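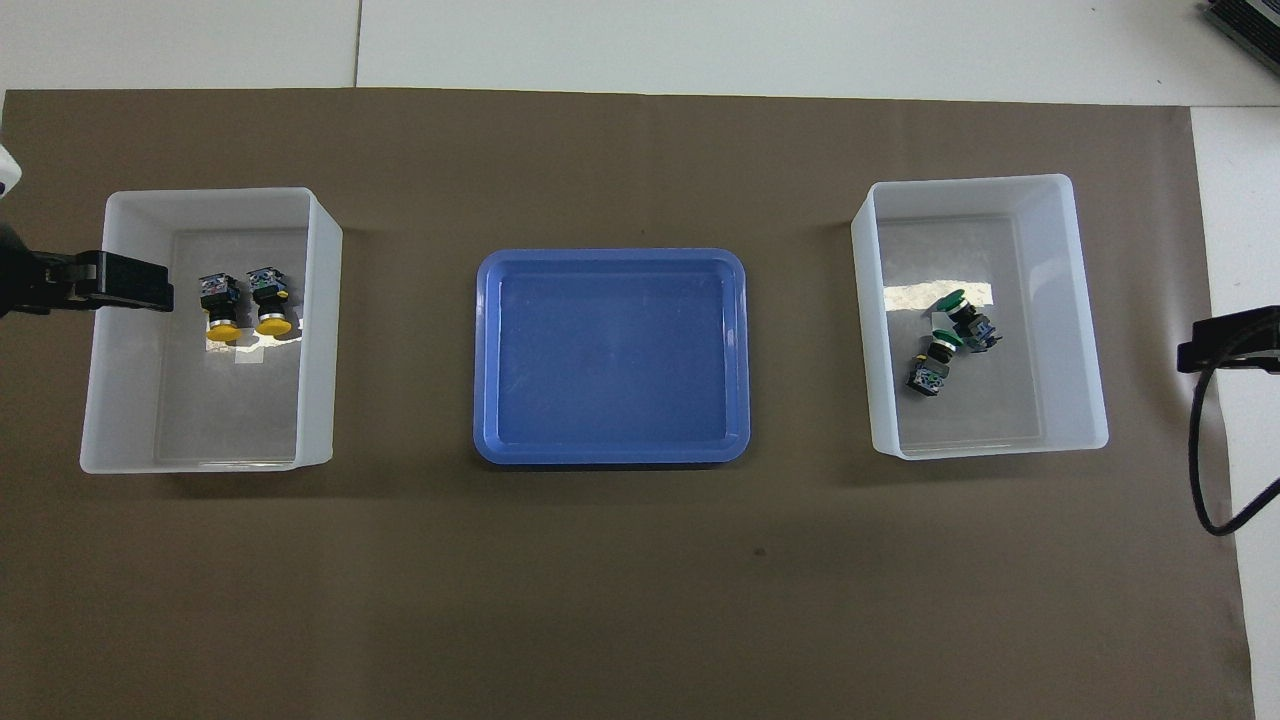
Yellow switches on the left, green on the right, blue tray in the middle.

Piltside word list: read me first

Hello! Piltside is a list of dialect words for weather, mud, hedges and being a bit fed up, typed up from old parish newsletters and from people's letters to me. I started it because my gran had a word for the sort of rain that only gets your knees, and I couldn't find it in any dictionary (it's "skimmet", and it's entry 339, if you want to go and say hello to it).

What you get
There are 3862 entries in one plain text file, words.txt. Each line has the word, a meaning, where it came from and a rough decade, split by tabs. Of those, 1342 have a spoken sample too, nearly all read by Corina Furtună, who has the patience of a saint and a much better microphone than mine.

Spelling is a mess and I've left it that way. If three people wrote a word three ways you'll find all three, with the commonest first and the others pointing back to it. Please don't "fix" them!

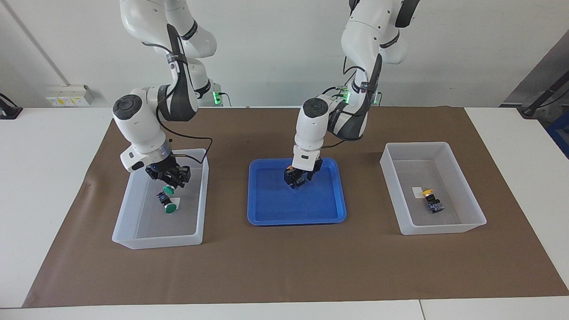

Te Moana, September

New in this version: Wojciech Tomaszewski went through the whole hedge section and found a pile of doubles, so those are merged. Seema Chaturvedi added the letters she'd been sent about fog, and they're lovely, do read the notes column. I also changed the file to UTF-8, so if your accents looked like soup before, try again.

Things to watch out for
The decades are guesses unless there's a "d" at the end of the line. Mud is far too well covered and snow hardly at all. A few words are rude. I've marked those with an "r" and you can filter them out before showing the list to a class.

Using it
Free for anything, as long as you name the list and keep the sources column. If you're sending new words, one per line is fine, and tell me where you heard it. I'd love to reach 4000 before the next version. Pankaj Goel looks after the sound files, so odd clicks and missing clips go to him.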